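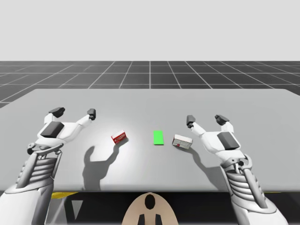 Progress report to the Catano Fund
Repair lending pilot, Edet and Skastulus branches
Prepared by Morenike Adeyemi, October

Summary

The pilot lends hand tools and sewing machines through two library branches. We told you in the application that lending would cut household waste in both neighborhoods. After this period I can report that people borrow the tools. I can't report that waste has gone down, and I doubt the way we set this up will ever let us say so.

Lending

Edet is busy. The drill sets are almost always out and the waiting list for the sewing machines is longer than we'd like. Skastulus is slow, and the 14 tool kits we placed there spend most of their time on the shelf. Titilayo Adeleke, who runs that branch, thinks the opening hours are to blame. That may be so, but we extended them in the spring and I saw no change worth the staff time.

The return forms ask whether the borrower fixed something they would otherwise have thrown out. Nearly everyone ticks yes. I would put little weight on this. The box is the first one on the form, and a person returning a free drill to a friendly clerk is likely to be polite. When Anqi Cao phoned 12 borrowers, only five could name the item they had repaired. Most of the others had been putting up shelves.

Workshops

We held nine evening workshops. Attendance was fair for lamps and zippers and poor for everything else. The session on small appliances should probably be dropped, as the parts cost more than a new toaster and the people who came worked that out quickly.

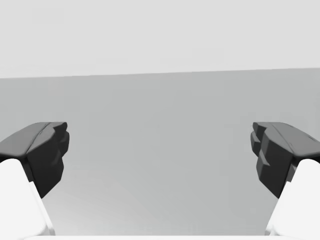
Gripper fingers facing each other across an open gap.

Spending

We are under budget on tools and over on insurance. The Larkanitz booking software is a disappointment. It still sends overdue notices for items that are back on the shelf, and Brayden Sawatzky now checks the list by hand each morning – a job the software was bought to replace. I don't recommend renewing the license on the current terms.

Next period

Ulla Väisänen will rewrite the return form so that it asks what was repaired before it asks anything else. Five kits will move from Skastulus to Edet. We had planned to open a third branch, and I would ask the Fund to hold that money until the new forms have been in use for a full period.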